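Home Guides Kits Downloads Forum Contact

Setting up a household task in the Drudik simulator kit

By Markos Galanis, 22/01/2021

Drudik is the home simulation kit sold by Prorkesia. You get the simulator, a set of furnished rooms, one arm on a moving base and a tool for recording runs. This guide covers a first pick-up task in the Bollia flat, the smallest home in the kit. It assumes you have installed version 6 and that the licence check has gone through.

What you need

A computer with a separate graphics card, 10 GB of free disk space and a game controller. The keyboard works too, but the wrist is hard to steer with it. If you bought the Katsaros controller bundle, plug it in before you start the program. It isn't picked up afterwards.

Step 1. Load the flat

Open the Scenes tab and choose Bollia. The first load is slow while the room files are unpacked. Later ones take seconds. Leave the lighting on Plain for now. The other settings look nicer and cost you frame rate.

Step 2. Place the arm

Use the base controls to bring the arm up to the table. Stop a little short of it and turn the base until the forearm can reach over the top without the main link touching the rim. Save this as a start pose under Poses > Add. Every run you record will begin from here, so take some care over it.

Step 3. Pick something up

Lower the gripper over the object with the fingers open and close them with the right trigger. Lift straight up before you move sideways. If you drag first, the object catches on its neighbours and you have to reset. Once it is clear of the table, hold still for a moment and press Mark. This puts a label in the recording that you can search for later.

Step 4. Check the way through

For a task that ends in another room, look at the door before you record anything. Doors in Drudik are solid, and the base will stop dead against one. Switch to the free camera, go up high and look down at the gap. You can set the door angle in the scene panel, and it is saved with the scene. 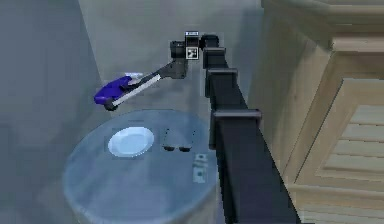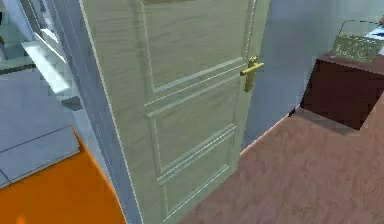 Bollia flat: the arm holding a blue object over the round table, and the panelled door standing partly open.

Category: Simulation kits / First tasks

Step 5. Record a run

Press Record, wait for the red dot and do the whole task in one go. Don't stop to correct small mistakes – the recorder keeps them and you can trim them out. When you have finished, press Record again and give the run a name. I use the room, the object and a number.

Do ten or so by hand before trying the repeat tool. It takes one run and plays it back with the objects shifted slightly each time. I set it to 100 repeats and left it going over lunch. Runs where the object was dropped are put in a separate folder, which saves a lot of sorting.

Step 6. Export

Go to File > Export and choose video, joint positions or both. My first full export came to 481 files in a single folder, so tick "Group by run" unless you enjoy scrolling.

Problems I ran into

The gripper closes but the object slides out: raise the grip setting one notch at a time. At the top setting, small objects jump out of the fingers.

The marker on the wrist isn't found: the tracking view needs a clear line to it. Move the tracking camera higher and try again.

The picture freezes when you change rooms: turn off soft shadows. Prorkesia's support desk told me a fix has been on the list since August, but it isn't in my copy.

Is it worth buying?

For teaching or for trying out ideas before you book time on a real arm, yes. The rooms are believable enough and the recorder is easy to use. The printed manual is thin, and it leaves out the repeat tool altogether. Glassy surfaces such as the table top slow things down on older cards. If you only need an arm at a bench, the cheaper Drudik Bench has the same recorder without the flat.

The next guide deals with opening doors using the lever handle, for which you will need the second gripper file from the Downloads page.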